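Droltthorpe Mobility Store Revises Check Procedure for Folding Wheelchairs

The equipment loan store in Droltthorpe has changed the way it checks folding wheelchairs between loans. The new procedure took effect in May and covers the 36 chairs now in circulation, most of them with fabric seats.
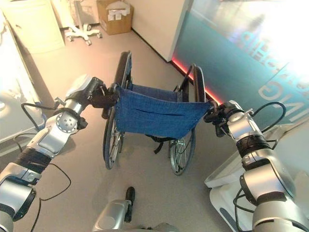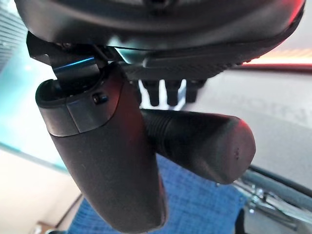

Under the previous procedure, a chair was opened, wiped down and rolled a short distance before going back on the rack. The revised check adds a separate step for the seat. The fabric is drawn tight from both sides, and the seams, rivets and fold line are inspected for wear. Straps and buckles are checked next, followed by tires, spokes and armrest padding.

Sajib Majumder, who manages the store, said seat fabric accounted for 14 of the 32 repairs logged over the winter. "Stitching near the side frame goes first," he said. "It is hard to find on a chair that is folded or half open."

Chairs that fail the seat step are tagged and sent to Nikolovski, the repair shop that holds the store's service contract. Replacement seats are fitted in pairs with new fasteners - old rivets are not reused. Turnaround is 2 working days when the part is in stock.

Damir Omerović, who wrote the check sheet, said a version for chairs with rigid seats is being drafted. Borrowers with a chair already at home can have the seat checked at the store counter until 4 p.m. No booking is required.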